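Keep the Sweatshirt Another Year

My old gray-green sweatshirt is 20 years old. I bought it at a shop in Clodham that has since turned into a phone repair place, and I have worn it every winter from then on. One cuff is frayed and the neck has gone wide. I have no plans to replace it, and I think more people should feel the same about the clothes they own.

The usual advice runs the other way. Every December the magazines tell us to go through the closet and get rid of anything we haven't worn in a year. The bags go to a donation bin and we feel lighter for a week. Then the January sales start and the shelves fill up again. I did this myself for a long time. One spring I cleared out 4 bags and by fall I had bought most of it back in slightly different colors.

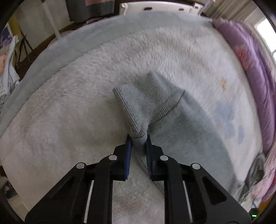 Clearing out is easy to praise, and it does make a room look better. My complaint is that it treats the clothes as the problem. The buying is the problem. A full drawer that stays full for ten years does very little harm to anyone. A drawer that gets emptied and refilled every spring costs money and makes a lot of trash, even when the trash leaves the house in a bag marked for charity.

Heikki Kemppainen ran the alterations counter at Kettunen in Hesodville until he retired at 67. I used to take pants to him. He told me once that when he started, people brought in coats to have the linings replaced, and by the end they mostly brought in new things that didn't fit. He wasn't bitter about it. The work paid the same. But he said he could tell from the seams that a good part of what crossed his counter would not last long enough to come back.

I think he was right about the seams, and I'll admit that is a weak spot in my argument. You can't keep a shirt for 20 years if it was made to hold up for one. Some things in my closet have twisted after a few washes and no amount of loyalty will fix that. So keeping has to start in the store. Turn the thing inside out. Pull a little at the side seam. If you can see daylight through the stitches, put it back.

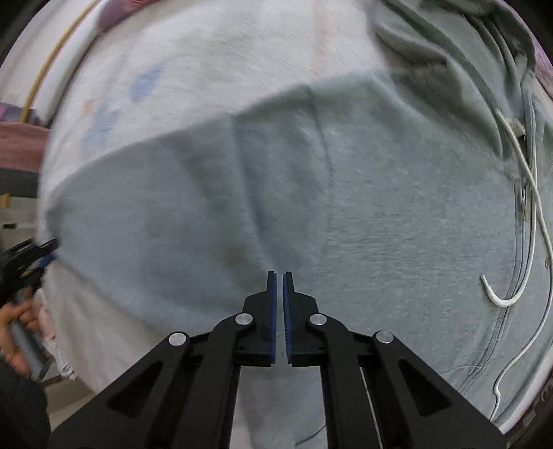
Money comes into it too. A well-made sweater costs more up front, and plenty of families can't spend that at once. I don't blame anyone for buying the cheap one when a child needs something warm by Monday morning's bus. The people I'm talking to are the ones like me, who could have bought one good sweater and bought three poor ones because they were on sale.

Mending helps, and it doesn't have to be pretty. I learned to darn from a library class in Astuvlow that ran for 2 evenings. My darns are lumpy – they hold, though, and they sit at the elbow where I don't see them. The thread cost less than lunch.

My sister says I look like I sleep in a barn. She may have a point about the neck. I'm going to fix the cuff this weekend and leave the rest alone.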